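Firkik Tabletop Protection Oil, Clear Matte

Firkik is a clear matte oil for painted and bare wood tabletops. It was developed by Antoniadis for kitchens and workrooms, where a table is cleaned many times in one day. The oil goes into the surface and leaves only a thin layer, so the color of the table stays almost the same.

One can is enough for roughly 7 square meters with two coats. On old, dry wood you may need more, and we advise to test first on the underside of the table.
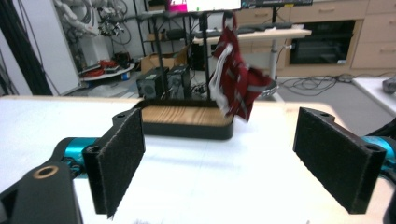 Apply the oil with a cotton cloth, in the direction of the grain. Wait 5 hours before the second coat. The table can be used carefully the next morning — full hardness comes after 3 weeks, and until then please do not leave wet glasses on it.

White surfaces: choose the version Firkik Telenham, which does not turn yellow near a window. It has the same drying time and the same price.

Cloths with oil can catch fire by themselves. Put them in water after the work and dry them flat outside.

Sizes: 100 ml test can, 1 liter can
Finish: matte
Cleaning of tools: Zillport brush soap
Storage: closed, free of frost

The 1 liter can is again in stock from October.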